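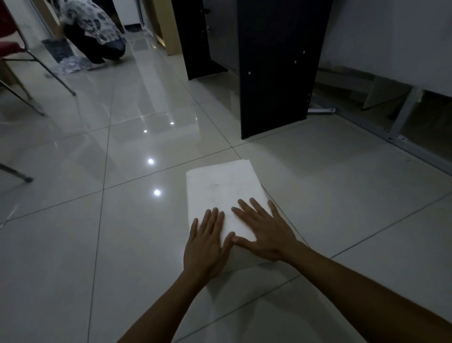

## Cutting rigid foam board

Mark both faces before cutting. Use a snap-off knife with 10 mm of blade showing beyond the thickness of the board, and change the segment as soon as the cut starts to crumble.

- Boards up to 30 mm: score, turn over, score again, then snap over a table edge.
- Thicker boards: fine-tooth saw, held at a low angle — a coarse blade tears out beads.
- Leave a 2 mm gap at walls and fill it with low-expansion foam.

Ragged edges clean up with 120-grit paper on a flat block. Sand in one direction only. Vacuum the dust before gluing.

Solvent adhesives dissolve polystyrene. Check the label, and test on an offcut for 4 hours if it is unclear.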